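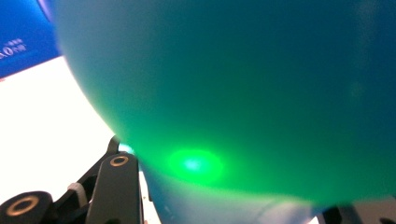
Green ball on the gripper finger, blue panel behind at upper left.

Home Forums Vision and Sensing Student Projects Unanswered Tags Log in

Ball segmentation fails at close range: colour shift, bright spot, unstable circle fit

Posted in December by Helmut Hellwig
Tags: colour threshold, circle fit, gripper, calibration

I am writing on behalf of the robotics club at Venditz. Our term project is a pick and place task with a hand-held gripper that carries its own camera. Students demonstrate a grasp by hand, the recordings are labelled, and a controller is trained on the labels. One of the labels is the position of the ball centre relative to the camera, and it is produced by a script rather than by hand.

The script does the following:

- convert to HSV
- threshold on hue with a lower limit on saturation
- keep the largest blob
- take the contour of the blob
- algebraic least-squares circle fit to the contour points
- depth from the fitted radius and the known ball diameter

At arm's length this is adequate. The ball is small in the view, the whole outline is visible and the fit residual is low. Once the fingers are at the ball, the output is unusable. The attached picture is typical of the worst group. We ran the script on 785 frames from the approach and contact phases and it rejected over 300 of them on residual alone. Of those it accepted, a good many are visibly wrong when the circle is drawn back over the picture.

What we have established so far:

The colour of the ball is not constant across its surface. Toward the lower left it reads as emerald green. Toward the upper and right parts it is a deep teal and near the right edge it is moving to blue. If the hue range is widened enough to take in the right side, it begins to pick up parts of the blue panel in the background, and the largest blob is then ball plus panel.

The bright spot near the lower left of the ball falls out of the mask. Its core is close to white, so it fails the saturation limit. The contour step then returns an inner boundary, and our script was including inner boundary points in the fit. I have read that this can be handled by hole filling but we have not tried it.

The ball is larger than the view. Only part of the outline is available, mainly the arc on the left side. The fitted radius changes a great deal between consecutive frames although the ball is hardly moving. We suspect the outline is also too soft for a good edge position.

The black finger touches the underside of the ball, and the contour follows the finger for a short distance before returning to the ball.

Auto exposure was on for all recordings. The lens is wide angle and was calibrated once with a printed board. We do not undistort before segmentation.

My questions are whether it is worth continuing with colour thresholding at all, and whether there is a fit that behaves properly on a partial outline. Repeating all the recordings is possible but the students would prefer to keep what they have. Processing is offline, so run time is of no concern.

Helmut Hellwig

Mohammed

Turn auto exposure off and put some paper over the lamp. We had the same with a shiny ball and it was mostly fixed after that. Also try a matte ball if the rules let you.

HSV is fine, just use two ranges and OR them.

 Comment from Helmut Hellwig: Thank you. The ball is specified by the task sheet so it has to stay. We will try the diffuser for new recordings. Two ranges gives us the same leak into the blue panel that one wide range does.

 Comment from Mohammed: ok then mask out the panel first

Eugeniusz Mazurek
(marked as accepted)

There are several separate faults here and it helps to deal with them one at a time. The segmentation is the smaller one. With a perfect mask the circle fit would still give poor depth at this range, for reasons given further down.

Segmentation

Stop using the largest blob of a fixed hue range. A seeded method suits this case better. The ball occupies most of the view in the contact phase, so a seed near the image centre will be on the ball. Grow outward from the seed and compare each pixel with its neighbours rather than with a fixed reference colour. The drift from emerald to teal to blue is gradual over the surface, while the step from ball to panel on the left is from green to a strong blue over a short distance. A local test tolerates the first and stops at the second. Do the comparison in Lab, on the a and b channels only, after a light median filter.

The weak point of region growing is leakage through a soft edge. Your outline is somewhat blurred, so put a limit on the accumulated gradient along the path as well as on the single step. A graph cut with the same seeds is more robust and is available in the usual libraries. Since run time does not matter, I would go straight to that and use the grown region only to initialise it.

For the bright spot, fill holes. Any background region that is fully enclosed by the ball mask belongs to the ball. This is one function call. It fails only where the spot touches the outline, in which case there is no enclosed region and you will see a notch. Notches are dealt with at the fitting stage.

For the fit, use the outer contour only. Your including the inner boundary is a plain bug and may account for a fair share of the rejected frames. Fix that before anything else and run the same set again, so that you know how much of the trouble was due to it.

Contour points to discard

Three classes of point should be removed before the fit:

Points on the image border. They lie on the edge of the sensor and say nothing about the ball. I mention it because your description of the script has no step for it, and a contour of a blob that runs off the picture always includes them. If you have been fitting those as well, that alone will pull the centre badly.

Points against the gripper. The fingers move in a known way relative to the camera, so a fixed exclusion mask drawn by hand will do for each finger opening. If you log the opening, interpolate between a few masks. If you do not, draw one generous mask over the whole range and accept the loss of some good points. Include the linkages in the mask as well as the fingers.

Points with a weak or wrongly directed gradient. The gradient at a true outline point is close to normal to the outline. Points on shadows and on notches generally fail this test.

What remains goes into RANSAC with an inlier threshold of 2 pixels, followed by a least-squares refit on the inliers.

The fit itself

A circle is the wrong model. The image of a sphere under perspective is an ellipse, and the departure from a circle grows with the angle off axis. With a wide lens and a ball almost against it, the departure is large. Adding lens distortion makes it something else again. Fitting a general ellipse to a short arc is worse, as there are five unknowns and hardly any constraint on them.

Work with rays instead. Convert every outline point to a unit vector n in the camera coordinate system, using your calibration, distortion included. The rays that graze a sphere form a right circular cone with its apex at the camera centre. If u is the unit vector toward the ball centre and a is the half angle of the cone, every outline ray satisfies

n . u = cos(a)

Put w = u / cos(a) and this becomes

n . w = 1

That is linear in the three components of w. Stack the rays in a matrix, solve by least squares, and recover u = w / |w| and cos(a) = 1 / |w|. With R the known ball radius, the distance to the centre is R / sin(a). There is no separate treatment for off-axis position and no need to undistort the picture.

Two cautions. First, a short arc is still a short arc. The ray form removes the model error but the noise on a and u remains correlated, and the direction of worst uncertainty lies across the arc. Compute the covariance and reject on that, in place of the residual. A low residual on a short arc means very little. Your unstable radius is exactly this effect. Second, near contact the half angle is large and sin(a) is flat, so distance is fairly insensitive to the angle as far as the formula goes, but the assumption that the camera behaves as a single point is weaker at such ranges. Expect a small bias there.

If the arc is very short, bring in a prior. The ball is resting on the finger in the contact phase, so the finger geometry limits where the centre can be. Alternatively, smooth over time with a constant velocity model and the covariance from the fit. Offline, use a smoother that runs both ways.

Exposure

I agree with the answer above on fixing it. Auto exposure with a nearly white surface in view will move about as that surface comes and goes, and the colour of the ball moves with it. Lock white balance also. None of this requires the present recordings to be thrown out if you segment each picture from its own seeds.

Calibration

Check it at close range. A board calibration made at one comfortable distance often says little about the corners, and the arc you rely on passes close to one. Collect a second set with the board filling the view and compare.

 Comment from Helmut Hellwig: This is very helpful. You were right about the border points, they were included. With border and inner points removed the acceptance is much better before any other change. The students are now writing the ray version. Is there a reason to prefer w over a direct nonlinear fit of u and a?

 Comment from Eugeniusz Mazurek: Use w for the RANSAC samples and for the starting value. Three rays give an exact solution, so it is cheap. Then refine nonlinearly on pixel error, in which case the noise model is correct.

 Comment from Helmut Hellwig: Understood. We log the finger opening, so the masks can be interpolated as you suggest. I will post the covariance threshold we settle on.

Trerari

Small addition to the accepted answer. If you do record again, put a strip of matte tape 25 mm wide on the table at a known place and use it to check the depth in the approach phase. We do this in our club with Virkureck and it caught a wrong ball diameter in the config file (somebody had entered the radius). Measure the ball with calipers in more than one direction too, as cheap ones are not very round.

Back to top | Contact the moderators | Posts remain the property of their authors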